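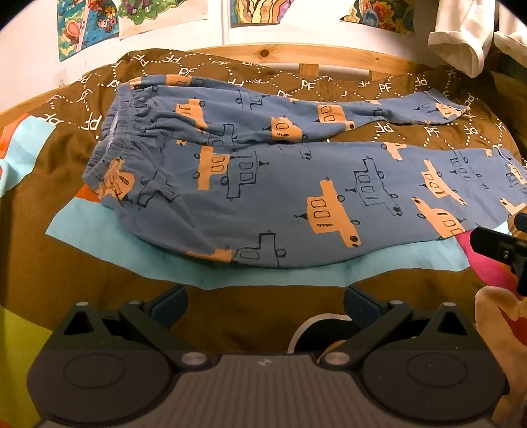

The director of Jiltov on shooting a thriller in a closed ferry port

July 16, 2018

Jiltov opens with a customs officer finding a sealed lorry that is on no one's paperwork, and it stays inside the port for the whole of its running time. Its director made two short films before this one and spent four years getting the money together.

"The first draft had car chases and a scene in a casino," she says. "We couldn't pay for any of it, so I took them out and looked at what was left. It was an officer, a lorry and one night."

The port in the film is played by Awan, a ferry terminal that had closed the previous October. The crew had the use of it for nine weeks and worked mostly after dark. She says the wind caused more trouble than the cold.

"You'd get a good take and then hear a loose sheet of roofing banging all the way through it. We re-recorded most of the dialogue for the yard scenes. I don't mind people knowing that."

The lead actor had worked mainly on the stage. The director saw up to 60 people for the part and says she chose him for the way he listened.

"He has long stretches with nothing to say. A lot of actors fill that up with business. He just stood there and let the other person talk."

Some early viewers have complained about the ending, in which the lorry is driven off and its contents are never shown. She was asked to shoot another version and refused.

"I know what's in it and so does he. I told him on the first day. I haven't told the distributor."

The film was first shown at the Urby festival, in a hall with 2,355 seats, and she watched it from the back row. She is now writing her next script, Drekulora, a family drama set on a fish farm. It has two car chases in it so far.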